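# How to book a coastal cottage without getting burned

I've rented a lot of places by the water, and I no longer believe a word of the listing. "Minutes from the beach" can mean minutes by helicopter. So I check things in a set order before I pay.
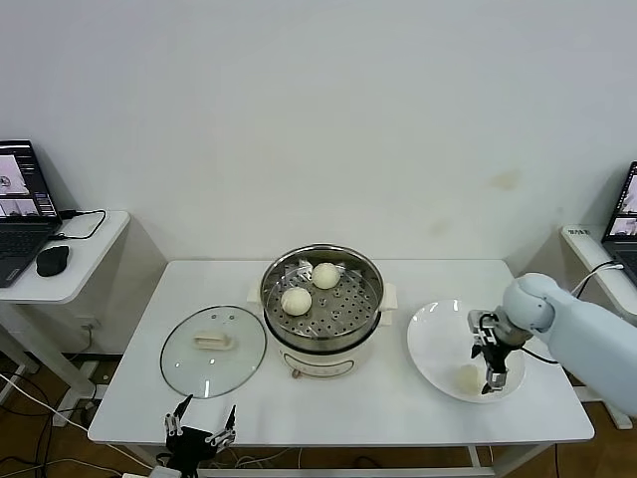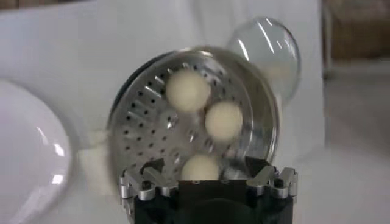 **1. Find the real location.** Ask for the street address. If the owner will only send a pin, ask again. Then measure the walk yourself on a map, along roads and paths. One place near Tredau claimed to be 100 yards from the sand. It was 935, most of it uphill on the way back.

**2. Question the view.** "Sea views" is a slippery phrase. Ask which rooms have one, and whether you can see it sitting down. Ruba Geagea, who lets a small house at Mukuver, answered me in one line: "Upstairs bathroom only." I booked with her.

**3. Get the total in writing.** Cleaning, linens, parking, firewood, dog. I was quoted a nice low rate for a week in August and the final bill was 40 percent higher. Don't pay a deposit until you have one figure with everything in it.

**4. Ask what's in the kitchen.** "Fully equipped" has meant two forks and a kettle. Ask about the stove, the fridge and whatever you cook with most.

**5. Read the middling reviews.** Skip the raves. Skip the furious ones too - those are often about the weather. Three-star guests tend to mention the damp closet.

**6. Ignore the history.** Every second cottage in Mansour is supposedly from 1643. Maybe one wall is. Old walls don't tell you if the shower works, so ask when the water heater was last replaced.

If an owner gets annoyed by these questions, I move on to the next listing.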